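Clivis: House Rules for a Shared Two-Arm Workcell
Final report, Skarncombe College, Introduction to Automation
Submitted Saturday, March 14, 2020

When we signed up for Clivis we thought we would be teaching two robot arms to tidy a shelf, and we did do a good deal of that, but somewhere in the first weeks the project turned into something else. Several groups use the same cell on the second floor of the Kwofie building, and every group had its own way of doing things, most of it never written down. Our instructor suggested we stop complaining about it and write the rules ourselves. So this report is mostly about those rules: where they came from, which ones people kept, which ones they quietly dropped, and what we would hand on to next year's class. 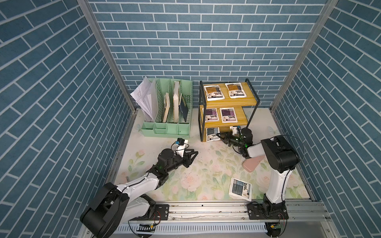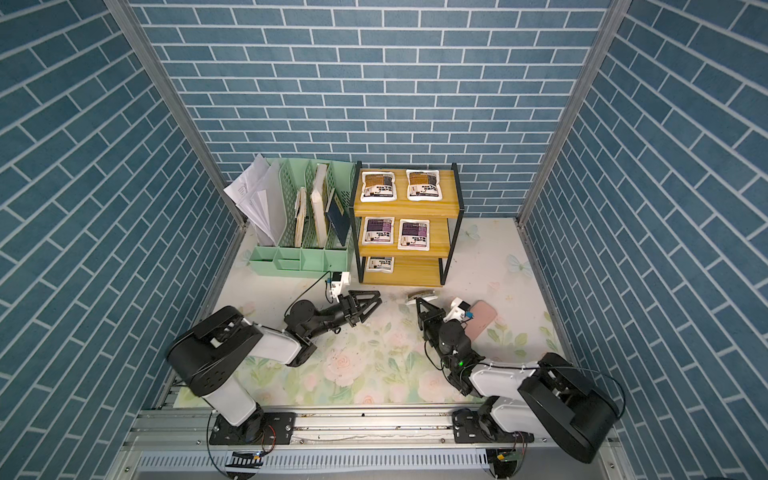 The shared cell, with both arms on the front rail and the organizer and shelf at the back.

One reply to our first draft, left in the margin of the shared copy, was that a rule sheet nobody can finish reading while the controller starts up is a rule sheet that won't be read. It went on to say that half of our points were really advice, and that we should be brave enough to say which half. We were a bit stung by this (that draft had taken us a whole weekend!) but it was the most useful thing anyone told us all term, and the rest of the report is arranged around it. We now have a short list of rules, which apply to everyone every time, and a longer set of good habits, which we explain and recommend and leave to people's judgment.

Background

The two arms share one workspace and can reach the same spots in the middle of the mat. Each has a camera at the wrist. Work in the cell is mostly moving packets on and off the shelf, picking small things up from the mat, and passing objects from one gripper to the other. An operator drives the arms, records the run, and then somebody resets everything for the next one. None of it is heavy work, and the arms are not big, and we think that is exactly why people got casual. A small arm can still pinch a finger, and it can certainly pull down a shelf.

We began by reading the lab's general safety sheet, which was written for the machine shop and says a lot about eye protection and long hair and very little about a machine that starts moving when a person on the other side of the room presses a key. We also read what the college library has on the published standards for industrial robots. Much of that was over our heads, to be fair, and it is meant for companies building real installations, so we make no claim that our cell meets any of it. What we took away was a way of thinking. You write down the task first, then you write down how somebody could get hurt or something could get broken during each step, including the dull steps like cleaning and resetting, and only then do you decide what the rule should be. We had been doing it the other way round.

After that we sat in on other groups' sessions and kept notes. By the end we had notes from nearly 100 sessions, counting our own. We tried hard to be good guests and not to tut at anybody. Almost none of the trouble we wrote down happened during a run. It happened between runs, when a person leaned in to put a packet back, and the operator, meaning well, was already nudging an arm out of the way.

The rules

These are the ones we ended up with, in the wording now taped beside the door.

Hands in, arms off. If any part of you is past the front rail, motion is disabled at the controller. Being paused in the software does not count.

The person reaching in holds the enable key. You take it with you, you put it back when you are clear, and no one else picks it up for you.

Say it out loud. The operator says "moving" and waits for an answer before the first motion of every run. Silence is not an answer.

Setup speed is capped at 100 millimeters per second. This covers homing, teaching positions, and any motion made while someone is standing at the rail.

After a stop, wait 5 seconds. Look at both grippers, look at what they are holding, and then decide what to do.

Never fewer than 2 people in the room when the arms are powered. One of them may be doing homework, but they need to know where the stop button is and be close enough to reach it.

That is the whole list. The wait after a stop was the one we had to defend most often, and people told us it felt silly to stand there. We understand, we felt silly too! But we had several notes where a stop was followed at once by a restart with an object still half gripped, and the object then went somewhere unexpected. A short pause is enough for most people to notice what is in front of them.

The rule about holding the key was borrowed, in spirit, from the way people lock out machines in the shop downstairs. Our key switch came from Drener along with the rest of the control box, and it was already there, it just lived in a drawer. Attaching it to a bright lanyard did more for us than any paragraph we wrote.

Good habits

These are the things we moved off the rule sheet after that margin comment. We still believe in all of them.

Reset from a written layout. Each task should have a short note saying what belongs on the shelf, what belongs on the mat, and what should be in the organizer. Before we had these notes, two people resetting the same task would do it differently and both be sure they were right. If your task needs the layout to vary, say so in the note and say how, so that variation is something you chose.

Keep to what is on the note. Odds and ends do find their way onto the mat, and it is easy to stop noticing them because you have been looking at the same square of floor all afternoon. We recommend that the person who did not do the reset be the one to check it.

Brush the mat. Specks and crumbs collect on it surprisingly fast, especially in the middle where the grippers do most of their work. Our suggestion is to brush it at the start of a session and again at the halfway point, with the arms disabled, of course. We keep a soft brush on the hook by the door now. Please put it back there.

Decide who goes first. With two arms that can meet in the middle, the most common near miss in our notes was both of them heading for the same object. The fix that worked best was very plain. Before each run, the operators agree which arm has the middle, and the other arm stays on its own side until the first one has backed off. When one person drives both arms it is still worth saying it to yourself.

Mind the cables. Look over the wrist cables before you start, and move each wrist slowly through the turn you are planning to use. A cable that has plenty of slack in one pose can be tight in another, and you would much rather find that out at setup speed.

Write down the bad runs. Every group we visited saved its good runs carefully and deleted the rest, and we did exactly the same until somebody asked us how often the packets were being dropped and we had no idea. The log sheet now has a line for every run, good or bad, with space for a few words. "Missed the packet, bumped shelf" is plenty.

How it went

We put the new sheet up and asked the other groups to try it. For the first week people were very polite about it and then did what they had always done, which we probably deserved for taping it to the wall and walking away. What helped was going to each group's first session and just doing the calls with them until it stopped being awkward. The spoken call caught on quickest, and by the last week we heard groups doing it who had never spoken to us about it. The enable key is also used nearly every time as far as we could see.

The speed cap had a harder time. It is a setting that has to be switched on, and people who came in after a long production run forgot. We asked if it could be made the default when the controller starts, and that change has been made, so it should look after itself from here. The layout notes are used by the groups that wrote their own and ignored by the groups that were handed ours. We should have seen that coming.

We can't say that the cell is safer in any way we could prove. No one was hurt before we started and no one has been hurt since, which is a lovely result but tells you very little. What we can say is that our notes from the later sessions have fewer lines in them about somebody reaching in while an arm was live, and that the people we asked said they felt calmer working there. We watched the sessions ourselves and people knew we were watching, so please take that with some salt.

What we would do differently

We would talk to the other groups in week one. We would write the short list first and be slower to add to it. We would also have liked to test the five-second wait against a longer or shorter one, and whoever takes over Clivis is very welcome to do that with our log sheets, which are in the blue binder. The binder has 100 blank sheets in the back too, which ought to last until the end of May.

There is one open question we never settled between us. Part of the group feels that a person learning to drive the arms should have a stricter list than someone with a term's practice, and the rest of us worry that two lists means everyone decides they are on the easy one. We left it as one list for everybody. Next year's class may see it differently, and if so we'd love to hear how they split it.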